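Can a robot do kitchen chores yet, or should I stop waiting?

Home Help Forum > Appliances and Gadgets
Posted January 7, 2020 by willwood_gran

My daughter keeps telling me that in a few years I'll have a robot to cook and wash up for me. I'm 71, my hands are bad with arthritis, and lifting a full pot off the stove is getting to be the worst part of my day. I already have a robot vacuum (a Rerier, it's fine, it eats the rug fringe). What I want to know is whether anything you can buy now, or pretty soon, can do real stuff at a stove. Stirring, moving a pan, taking a can off the burner where my husband leaves everything. I don't need it to be fast. I don't need it to talk either!

Ilídio Leitão
Member, 1285 posts

Short version, no, not for sale, not for a normal kitchen. Longer version: the arms themselves are pretty good now, and the hard part is everything around them. A lot of the practice gets done in computer-made kitchens first, so a dropped pot costs you nothing. I've been playing with one of those for a few months as a hobby and I'll put in a couple of screens so you can see what kind of job we're talking about.

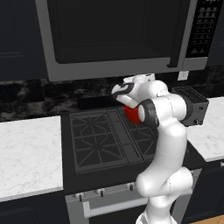

Simulated kitchen: arm over the back of the stove, red can or cup on the rear grate.

So that's your husband's can, more or less. Reaching in over a stove sounds easy until you think about the microwave hanging low over it, and the arm's own wrist getting in the way of what it's trying to look at. You and I just lean over and grab. The arm has to plan a path for every joint, and if the can is an inch off from where it thinks it is, the fingers close on air or knock it over. In my own runs, picking up one light thing from a spot it knows goes fine most of the time. Move the thing somewhere new and it's a different story.

Hot pots are where I'd tell you to stop holding your breath. A pot with food in it is heavy, the weight shifts when you tip it, and the handles get greasy. Then there's fire.
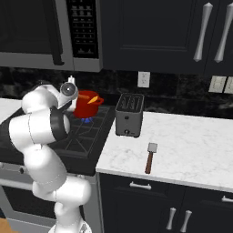

Cooking is really a whole pile of small decisions, and I think that's what the ads skip over. Is it sticking, is it about to boil over, do I turn it down or just stir? Even with something as plain as that red pot, the burner is lit under it and one finger of the gripper is angled down toward the rim, so being a little sloppy matters a lot more than it does with a can. There's a spatula over on the counter too, and knowing when to go get it is a chore all by itself. I wouldn't leave any of this alone with a real flame in a real house, mine included.

If you're asking when, my guess is 10 years before there's something you'd trust, and I've been wrong before. For now I'd spend the money on a lighter pot with two handles.

Raíssa Fagundes
Member since March

I agree with the lighter pot! My mom has the same trouble with her hands and we went through all this last winter. What helped her most was so boring: a pasta basket, so she lifts out the food and leaves the heavy water sitting there till it cools, and a ladle for soup. We also got her one of those Bratine stirrers that sits in the pot and turns by itself. It's okay for sauce, useless for anything thick, and it's a pain to clean (she uses it maybe once a week now). Oh, and slide pots instead of lifting them if your grates are flat enough. Ask your doctor about seeing an occupational therapist too, ours came to the house and moved 3 shelves' worth of stuff down to where Mom could reach it.

te_moana_bob
Member, 10 posts

my dishwasher is a robot and it has been doing chores since before the internet. see you in 2072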